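How to wash dark red clothes so they keep their colour

Dark red is a difficult colour. In the first washes it gives dye to everything near it, and after one year it can look brown and tired. I have washed many such pieces for my small alterations shop, Kahraman, and these are the steps I follow.

Before washing

Close the zips, empty the pockets and turn the garment inside out. Then test the dye. Wet a white cloth, press it on an inside seam and wait 2 minutes. If the cloth becomes pink, wash the garment alone.

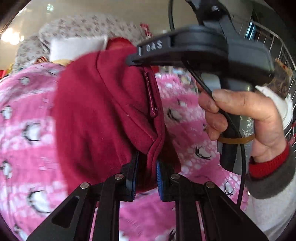
Dark maroon cloth with a long curved seam.

Washing

Use cold water and a liquid detergent for colours. Powder does not always melt well in cold water and can leave pale marks. Fill the drum only halfway and choose a short programme with a slow spin. Please do not soak the garment overnight, even if your grandmother did it with salt. I tried it in August with a skirt, and the water was like cherry juice in the morning.

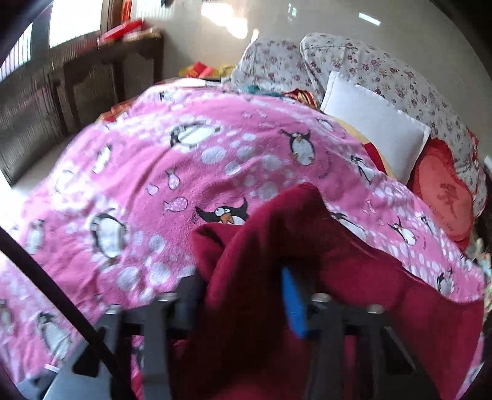
Beril Yalçınkaya

Drying

Take the garment out as soon as the machine stops. Shake it, pull the seams gently with your fingers and dry it in the shade, still inside out. Direct sun is the worst for red. Soft fabrics with a pile should dry flat on a towel, and you can brush them with your hand when they are almost dry.

If you must iron, do it from the inside with low heat. For lint, use a clothes brush and go always in the same direction.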